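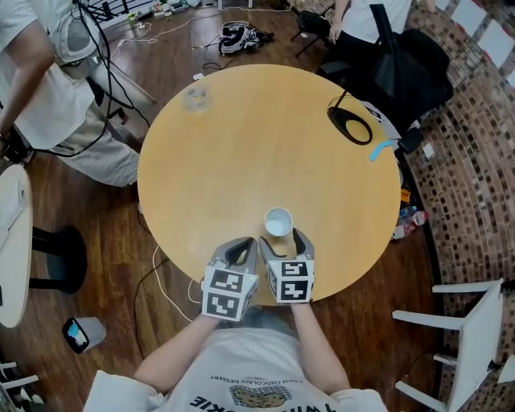 Wollora Print & Stitch is hiring a screen printing press operator for its Wanau plant. The position runs manual and automatic presses on T-shirts, tote bags, aprons and light workwear, mostly in short and medium runs for restaurants, bakeries and event customers. A typical job is dark ink on a white T-shirt, on the order of the cookie shirt shown, with a line of text above the artwork and a larger line below it. Work of that type leaves little room for error in registration or placement, and the operator is responsible for both from first strike-off to last piece.

Position: Screen Printing Press Operator
Location: Wanau plant, production floor
Type: Full time, day shift
Openings: 2
Posted: November 2025

Duties

Set up presses from the job ticket, including platen selection, off-contact, squeegee angle and stroke speed.
Register screens and run a strike-off for approval before production.
Mix plastisol and water-based inks to formula and record the batch on the ticket.
Check print position against the placement sheet. Neck-to-print distance is measured on every size change.
Set dryer belt speed and temperature for the ink and fabric. Perform stretch tests and file wash test samples.
Pull misprints and log them by cause.
Tear down, clean and return screens to the reclaim area at the end of each job.

Embroidery is handled by a separate department. Operators are not expected to run the Thaler heads, but cross-training is available after six months.

Requirements

Two years of production screen printing. Experience in pad or transfer printing is considered but does not replace press time.
Able to read a job ticket and separate proofs without supervision.
Able to stand for a full shift and lift cartons of up to 50 pounds.
Normal color vision, tested on site.

Familiarity with Sura job tracking software is useful. Training is provided.

Pay and schedule

Hourly, based on experience. Four ten-hour days, with overtime in June when camp and festival orders ship. Health coverage starts after the probation period.

To apply

Send a resume and a short list of the presses you have run, with number of colors and stations, to the Wanau plant office by mail or at the front counter. Selected applicants will be asked to complete a paid bench test consisting of one press setup, one strike-off and a short production run.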